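Drokgate teleop data project
Interim report to Mavov, work package 2
June 17, 2020
From: Ognjen Softić
To: Barrett Quintanilla

Barrett, short one this time, sorry. Budget table comes separately from finance.

Where we are

Remote control rig working end to end in simulation. Operator holds the hand controller, arm follows, everything gets logged: joint angles, gripper opening, one camera view. Lag was bad at the start of the period, fixed by taking the renderer off the same machine as the controller link. Should have done that in April.

Target for this phase is 1,000 usable demonstrations. We have 700. The gap is mostly the fortnight lost to the lag problem, plus a batch we threw out because the gripper signal was being saved one step late. Çınar (our replay checker) caught that, so at least it earned its keep. The batch is not in the 700.

Operators

Eight trained so far, all from home. Training is 40 minutes on the free-move task and then straight on to picking. Two of them had never touched a robot and are now among the steadier ones. The people who play a lot of games start fast but jerk the wrist, and the jerks end up in the data. We've added a speed limit on wrist rotation, which they grumbled about.

Everyone starts a run from the same raised pose, gripper over the table and fingers open. Made a big difference to how comparable the runs are. Before that people began wherever the last one had finished.

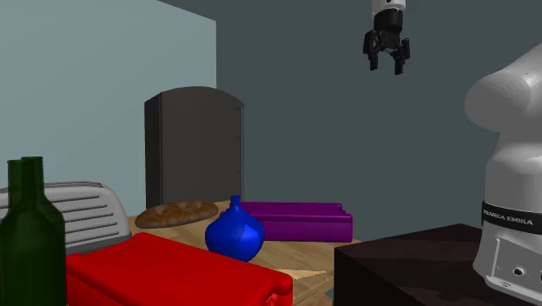

Simulated table with the Franka arm, gripper open and clear of the objects.

Objects and layouts

Went for clutter on purpose. Simple tables gave us demos that all looked the same. Boxes with lids, bottles, a vase, bread, toaster, the tall cabinet at the back. Positions get shuffled between runs, colours too. Operators complain most about bottles standing close together, hard to judge depth from one view. We are looking at giving them a second camera on screen but then need to decide wether it gets recorded as well. My vote is yes, disk is cheap.

Lids are the other sore point. Grabbing a handle by remote control is slow and people tend to give up and restart. Restarts are now logged as their own thing instead of being deleted, the Drosix team asked for them.

Guiding by hand

Not started on the real arm, lab access still restricted. Plan is unchanged: same tasks, person moves the arm directly, compare against the remote runs. If the lab doesnt open this month we'd like to move those days over to more simulated lid work. Need your OK on that in writing please.

Next

Remaining demos, second view test, first training run on the full set. Also a proper write up of the logging format, which at the moment lives in my head and one text file.

Risks: lab access, as above. One operator leaving end of June, replacement not found yet.

Happy to go through any of it by phone.

Ognjen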